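# Lid group, notes from Thursday, February 27, 2020 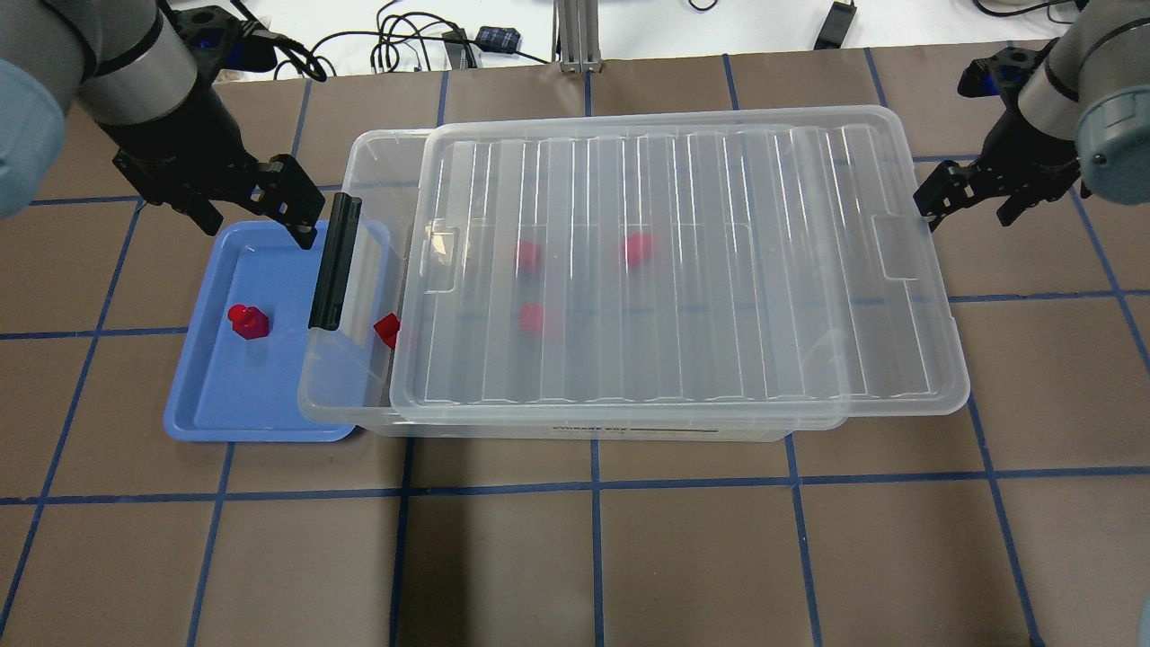
*Photo: Droddale bench camera / Isamu Nagano*

Present: Precious Masilela, Genji Oshima, Isamu Nagano, Jihad Matar (by phone, left before item 4), and me, Gitau Kashindye, typing as fast as I can. Please fix anything I got wrong.

**1. Last notes.** Fine, apart from me spelling Fedcombe two ways. Fixed.

**2. Where the data stands.** Isamu has finished cleaning the two-arm lid demonstrations and we have 1000 usable ones, which made me very happy (I had been bracing for a lot less!). Another 251 are set aside as doubtful, mostly runs where the operator stopped and started over. Jihad would like to keep them for the recovery experiment. Precious would like to see them first. They'll look through a batch together and bring back a list.

**3. The shifted-lid result.** We spent most of the hour here. Genji reran the policy with the lid starting off to the right, left end of the box open and the other end of the lid hanging well past the wall, same kind of start as in the photo. It reached a fully seated lid in 58 percent of trials. With the lid starting nearly square it does a lot better, and we all knew that, but I was still surprised by how big the drop was.

Genji thinks it's a seeing problem. The lid and the box are both clear plastic, the grid on the table shows through, and the ribs throw those thin bright reflections. He put the attention maps up and they do wander off to the blue lines quite a bit. Precious isn't convinced – she thinks the two arms disagree about who is pushing and who is holding, and that we'd see the same thing with a solid lid. I went back and forth and ended up somewhere near Precious.

Jihad asked if the red pieces matter, either the ones inside the box or the one over in the blue tray. We don't know. They were moved between trials but not in any planned way, so we can't pull that apart from the runs we have. Isamu will write a proper placement sheet.

Agreed: repeat the test with an opaque lid of the same shape, everything else the same. Genji to run it. If the number barely moves, we take up Precious's idea and log wrist forces on both arms.

**4. Training length.** Short one. Isamu compared checkpoints and the one at step 3158 looks as good as anything later. Genji wants to see it on a second seed before we start calling it the default, so for now label it clearly in the shared folder and leave the old one where it is.

**5. Writing up.** Kinoshita has asked for a draft in June. Precious will start on the method section, I'll do the task descriptions, and we're leaving the results table blank until the opaque lid runs are in.

**6. Other business.** Ukumora sent the quote for replacement fingertips and I'll forward it tonight. Genji needs the bench all Monday morning, so please book around him.

**To do**

- Genji: opaque lid runs, second seed
- Isamu: placement sheet, checkpoint label
- Precious and Jihad: look through the doubtful demonstrations
- Precious: method section
- Gitau: task descriptions, forward the Ukumora quote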